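Stevgate Storage and Handling
Bins and Trays > Sloped-wall bins > Colleo 44

Colleo 44 Sloped-Wall Bin, Slate Grey
Suitable for bench, table and shelf use
Supplied as shell only, or as shell with slanted lining panel

Overview

The Colleo 44 is a rectangular open-top bin for loose parts, offcuts, packaged small goods and mixed items that are taken out one at a time from above. The walls are tall and slope outwards from the floor to a thin rim. The slope serves two functions: contents settle towards the floor as the bin is emptied, and empty shells nest inside one another for storage.

Nominal capacity is 44 litres, measured level with the rim. Working capacity is lower and depends on the contents. Items should be kept below the rim wherever bins are to be slid under a shelf or bench.

The bin has no lid, drain, wheels or internal divider. Customers who need a lidded container should look at the Trultemia range, which has straight walls and does not nest.

Specifications

Shell: one piece, rectangular, sloping walls
Colour: slate grey
Capacity to rim: 44 L
Outside length at rim: 600 mm
Outside width at rim: see drawing supplied with quotation
Rim: thin, plain, unrolled
Floor: flat, no ribs
Lining panel: optional, lighter grey, fits one long side
Panel allowance at floor: 2 mm
Nesting: yes, shells only
Stacking when filled: no
Shells per full pallet: 84

Dimensions are taken at the rim. The floor is smaller than the opening on all four sides. Orders are occasionally returned by customers who measured the contents against the rim length and found that a rigid item would not lie flat at the bottom. For rigid items, work from the floor dimensions on the drawing.

Lining panel

The lining panel is a separate flat piece that lies against the inside of one long wall and follows its slope. It takes the scraping that would otherwise be taken by the shell. It is not structural, and the bin may be used without it.

One panel is fitted per bin. Fitting a second panel on the opposite wall reduces the floor area further and is not recommended where contents are close to the floor width. End walls cannot be lined with this part.

To fit the panel:

Empty the bin and wipe out grit, particularly in the angle between wall and floor.
Lower the panel in with the finished edge uppermost.
Push the lower edge down until it meets the floor along its full length.
Press the panel back against the wall. It should not rock.
Check that the upper edge sits below the rim.

A panel that rocks is usually resting on debris. If it still rocks after cleaning, compare the part number on the packing slip with the shell. Panels for the earlier Colleo shell are close in size and will go in, but they stand slightly proud of the wall and catch on items being lifted out.

Wear

Wear on the panel is concentrated along the lower edge, where contents rest and where they are dragged when being picked out. The surface flakes and chips in patches, leaving irregular whitish and dark areas. The upper part of the panel normally remains in serviceable condition for much longer. A panel should be assessed at its lower edge, with the bin empty and the surface wiped down. 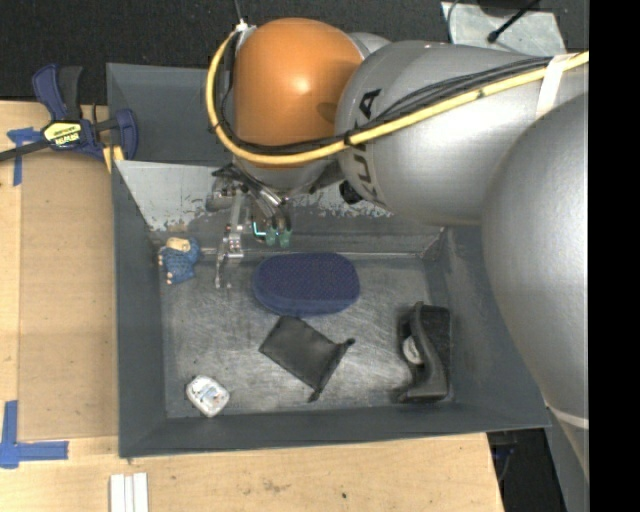

Raelene Treloar asks whether a panel that has started to flake along the bottom has to be replaced straight away, or whether it can be turned over and put back with the good edge down. She has bins on four benches, and on all of them the top half of the panel is close to new.

Turning is acceptable once, provided that the chipped edge, which will then be uppermost, is trimmed and rubbed smooth first. An untrimmed edge at the top will shed flakes into the contents each time it is brushed. Trim in a straight line along the full length. Local notches should not be cut out individually. After trimming, the panel will be shorter than supplied and will sit lower against the wall. This has no effect on use.

Turning is not acceptable in the following cases:

The bin holds items for assembly where loose flakes would be a contaminant.
The panel has cracked through at any point.
The panel has been turned before.
The wear extends above the lower third.

In each of these cases, order a replacement. Panels are sold singly and in packs. The shell does not need to be replaced with the panel unless the wall behind it is also damaged.

Placement

The bin is intended for use on a flat, level surface. Timber tables and benches are suitable. The floor of the bin should be supported over its whole area. Bins should not be placed across a gap between two tables or allowed to overhang the front of a bench.

The base is smooth and will slide on a finished timber surface if the contents are pulled against one wall. Where this is a problem, the following may be used:

A thin non-slip mat cut to the size of the floor, not the rim.
Timber locating strips fixed to the table on all four sides.
The Lenz corner set, which screws to the table and holds the base at its corners.

Mats cut to rim size curl up along the sloping walls and collect dust. Locating strips should be low enough that the bin can be lifted straight out. Leave a small clearance on each side. Strips fitted hard against the base make removal awkward once sawdust or swarf has packed into the joint.

Balakrishnan Rai in the Stevgate workshop has fitted both strips and corner sets to timber tables and prefers strips where the bin stays in one position all year. Corner sets are quicker to remove and leave fewer holes to fill.

Contents

Suitable: boxed and bagged small goods, fittings, hardware, timber offcuts, toys, sporting goods, kitchen items, empty bottles, sorted recyclables.

Unsuitable: liquids, hot items, wet concrete or plaster, batteries in damaged condition, and anything required by regulation to be kept in a labelled or closed container.

Sloping walls affect the way items come to rest. Round and cylindrical items roll to the floor. Flat items, such as envelopes and thin cartons, tend to lean against a wall at an angle, and may lie hard against the lining panel where they are difficult to get a finger behind. For flat goods, a shallow tray is a better choice.

Dark contents are hard to pick out against the slate grey shell in poor light. The lighter panel improves contrast on the side where it is fitted. For sorting work, place the bin so that the lined wall is on the far side from the person using it.

Lifting

The bin has no handles. Lift from beneath the floor, one hand at each end. Do not lift a loaded bin by the rim. The rim is thin and will flex, and it is uncomfortable under load. Two people should lift any bin that one person cannot comfortably raise with a straight back.

Filled bins must not be placed one on top of another. With sloping walls, the upper bin drops into the lower one and bears on its contents.

Nesting and storage

Remove the lining panel before nesting. A shell nested over a fitted panel will wedge, and freeing it generally scratches both. Store panels flat or on their long edge in a rack. Panels leaned in a corner over summer take on a bow that is difficult to remove.

Tall nests can bind through suction and fine dust. Separate them by twisting the upper shell slightly at one corner before lifting. Do not lever against the rim with a screwdriver.

A full pallet holds 84 shells, strapped. Panels travel in a separate carton on top. Cut the straps from the side and keep a hand on the outer shells while doing so.

Cleaning

Remove loose matter by tipping or with a vacuum.
Take out the panel and wash it separately.
Wash the shell with warm water and household detergent.
Rinse and stand upside down at an angle to drain.
Dry both parts before refitting.

Abrasive pads will dull the surface and should be kept away from the panel in particular, as existing chips will lift further. Solvent cleaners have not been tested on the panel finish. Adhesive labels can be removed from the shell with warm water and a plastic scraper.

Labelling

Labels hold best on the outside of an end wall, near the rim. A label on a long wall will be hidden when bins stand side by side. Allow for the slope when choosing a barcode position. A reader aimed horizontally meets the label at an angle, and small codes may need a second attempt.

Ordering

Colleo 44 shell, slate grey: sold singly or by the pallet
Colleo 44 lining panel, lighter grey: sold singly or in packs
Colleo 44 shell with panel fitted: sold singly
Lenz corner set: sold per bin position, screws not included

Shells ordered with the panel fitted are packed individually and cannot be nested for freight. For larger quantities it is cheaper to order the parts separately and fit the panels on site. Freight to regional addresses is quoted per job.

Orders received by midday Tuesday go on that week's interstate truck. Pallet quantities are subject to stock. Next pallet stock of the slate grey shell is expected in August.

Technical questions on fit and panel compatibility go to Lingyun Lu. Account and freight questions go to Hemi Donnelly. Please include the packing slip number with any query about an existing bin.

Related products

Trultemia lidded container, straight wall
Lenz corner set
Non-slip mat, cut to length
Panel rack, bench mount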